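Keeping the Stitel Cell Running: Gallery

Prendness Automation has had the Stitel picking cell on its bench since May. It takes mixed small items out of a bin one at a time, and most of its upkeep is cleaning, clamping and checking cables. The notes with this gallery cover the routine we follow now. Page updated October 4, 2024.

Bin and divider
The bin is split crosswise by an upright panel. The panel is held by two spring clamps with orange grips, one on each side wall. We check both clamps before every shift and again after 4,000 picks. If the panel rocks when pushed by hand, the clamp comes off and goes back on lower down.

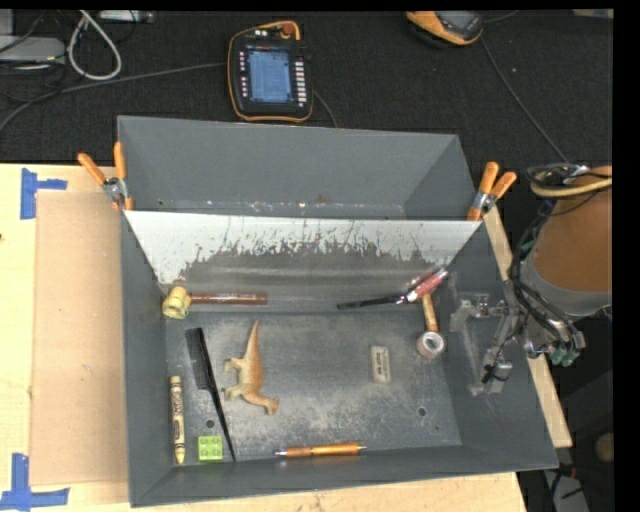
Coating wear is logged but not repaired. Bare patches on the divider and scuffs on the floor have made no difference to the pick rate so far. The bin gets replaced when a scratch is deep enough to catch a fingernail. The last one went 1,156 hours.

Test items
The set is a mix of shapes: comb, crayon, building block, toy dinosaur, pen, eraser and a few tools. Thin items go in flat. We run the set 5 times after any change to the finger linkages.

Gripper and cables
Stop the arm from the pendant before reaching into the bin. Wipe the fingers with a dry cloth, then look at the small wires near the tip of the lower finger. Spare linkages come from Salazar and usually take more than seven days to arrive, so order early.

Cables along the arm are checked by hand from the collar down. Replace any tie that has slipped.

Next gallery: the Flullell feeder.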